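## 4. Setting Up a Testing Window

This section is for school testing coordinators who use Landamgate to schedule district assessments. You need the Coordinator role to do any of it. If the **Windows** tab is missing from your menu, your account is still set to Teacher, and your district administrator has to change it.

Finish Section 3 (Rosters) first. A window built on an old roster will leave out every student who enrolled after the last import, and the only fix is to delete the window and build it again.

### 4.1 Before you start

Have the following on hand:

- The district testing calendar for the current term
- Your room list, with the number of seats in each room
- The accommodations export from your special education office, saved as a CSV file
- The name of at least one backup proctor per grade

Schools in the Kastbridge district load the calendar automatically. Go to **Windows > Calendar** and check that the April dates match the printed copy you received. If they don't match, stop and write to Mahnaz Amini in the assessment office. Do not edit the calendar yourself, as your changes are overwritten at the next sync.

### 4.2 Create the window

1. Sign in and choose **Windows > New**.
2. Type a name. Use the grade, subject and term, in that order (for example, *Gr 8 Math Spring*). The name appears on student tickets, so leave out staff initials and internal codes.
3. Pick the assessment from the drop-down list. Only tests your school is licensed to give will show.
4. Set the first and last day. Make-up days are added in 4.5, so do not include them.
5. Set the daily start time. Landamgate uses the school's local time.
6. Click **Save as draft**.

**Note:** A draft window is visible to coordinators only. Teachers see nothing until you publish.

The system accepts up to 900 students in one window. Larger schools should split by grade. When the pilot high school put its whole enrollment of 1,798 into two windows, both went over the limit once transfer students were added, and the second had to be rebuilt the afternoon before testing. Leave some space.

### 4.3 Assign students and rooms

1. Open the draft and click **Students**.
2. Select the grade or the individual class sections.
3. Click **Add to window**. Wait for the green check mark before you leave the page.
4. Click **Rooms**, then **Add room**. Enter the room number and the seat count.
5. Choose **Auto-fill** to place students by section, or drag names across by hand.
6. Repeat until the *Unplaced* counter reads zero.

Auto-fill keeps each class section together where it can. It does not know about students who should be seated apart, or about rooms with poor wireless coverage. Look over the result before you go on.

**Caution:** Changing a seat count after auto-fill clears the room. Set all the counts first.

### 4.4 Load accommodations

1. In the draft, click **Accommodations > Import**.
2. Select your CSV file. The first column must be the state student ID.
3. Match the remaining columns to the list on screen. Extended time, read-aloud, large print and separate setting are already defined.
4. Click **Check file**. Rows with problems are marked in red.
5. Correct the red rows in the original file and import it again.

The most common error is a missing leading zero in the student ID. Spreadsheet programs drop it when the column is formatted as a number. Set the column to text, save, and import again.

Students with a separate setting are taken out of their room and returned to *Unplaced*. You have to assign them to a new room yourself. The room needs its own proctor, even when it has only one student in it.

**Caution:** Accommodation records are confidential. Delete the CSV file from shared computers when the import is done.

### 4.5 Add make-up sessions

1. Click **Sessions > Add make-up**.
2. Choose a day after the last day of the main window.
3. Enter a start time and one room.
4. Leave the student list blank. Landamgate adds absent students at the end of each testing day.

A student who started a test and went home sick is listed as *Interrupted*, which is treated differently from *Absent*. Interrupted students need a reopen code from the district before they can continue. Request it the same day if possible.

### 4.6 Publish

Read through the summary page. Then click **Publish** and type the window name to confirm. 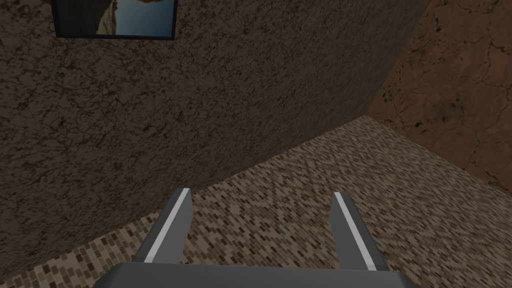

*Gripper and tiled floor, computer rendering.*

Teachers receive an email with their room and start time within the hour. Tickets can be printed as soon as the status changes to *Open for printing*. Print them by room, and keep them in a locked drawer until the morning of the test.

After publishing you can still:

- Move a student from one room to another
- Change a proctor
- Add a make-up session

You can't change the assessment, the dates or the window name. For any of those, contact the district.

### 4.7 If something goes wrong

**The Publish button is gray.** At least one student is unplaced, or a room has no proctor. The summary page lists which.

**A student appears twice.** The student has two active enrollments. Ask the registrar to close the old one, then click **Students > Refresh**.

**Tickets print blank.** Turn off the pop-up blocker and try again from a different browser.

**The window closed early.** Check the daily end time under **Sessions**. The default is 9 hours after the start time, and some older templates use less.

For questions not covered here, write to Wing-yan Shek at the coordinator help desk. Include the window name and your school code. Don't put student names in the message; use ID numbers.

Continue to Section 5, Proctor Accounts.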